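How Do People Decide Which Robot Tools to Buy?

Say your class wants a new soccer ball. Somebody checks the price, somebody asks how much money is in the jar, and then you choose. Buying tools for a robot project works the same way, only the list is longer.

Wahyudi Nair plans the spending for a small team called Liew. The team wants to teach a robot to handle cloth: shirts, towels, socks, that kind of thing. On January 31, 2025, the team started writing its shopping list for June.

Step one: What is the job?

Before you look at any prices, you write down what the tool has to do. Liew wrote one sentence: "Pick up a piece of cloth and hold on to it." A tool for lifting bricks would be too big and too strong. A tool for picking up beads would be too small.

Step two: What choices are there?

A robot needs something to grab with. That part is called a gripper. Some grippers are bolted to the end of a robot arm. Others are made for a person to hold and squeeze, so that the person can show how a job is done while a camera records it. The robot can learn from those recordings later.

Wahyudi found a hand-held gripper called the Nimico for $300. A robot arm costs a lot more than that, so Liew put the gripper on this year's list and the arm on next year's.

Step three: What else will it need?

People often forget this step when they make a budget. (A budget is a plan for your money.) Fingertips wear out, just as erasers do. A pack of spare fingertips from a shop called Itex costs $50, and Liew wants 2 packs. That makes $100.

Now add it up:

Gripper: $300
Spare fingertips: $100
Total: $400

Step four: Where will it be used?

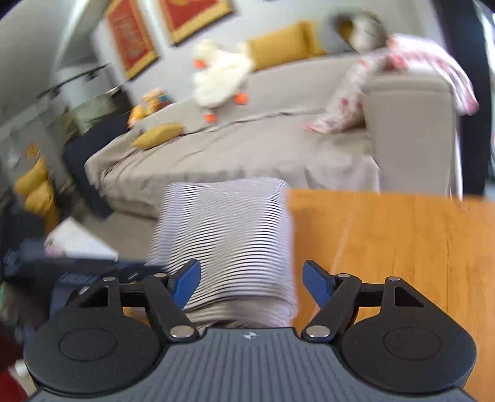 A gripper that works well on a clear desk may have a harder time in a home. Homes have sofas, cushions, toys and kids climbing on things. Cloth is tricky too - it bends and folds and hardly ever looks the same way twice. So before buying, it helps to try the tool on real cloth in a real living room. If the fingertips can pinch a folded piece of fabric, that is a good start.

Liew also asked another company, Bretach, for its price. Its gripper cost less, but the fingertips could not be changed. When they wore out, you would have to buy a whole new gripper. Wahyudi chose the Nimico.

Try it yourself

Pick a job at home, such as putting away socks. Write down what a tool would need to do, what spare parts it might use, and what each thing could cost. Then add up your list and see if you would still buy it.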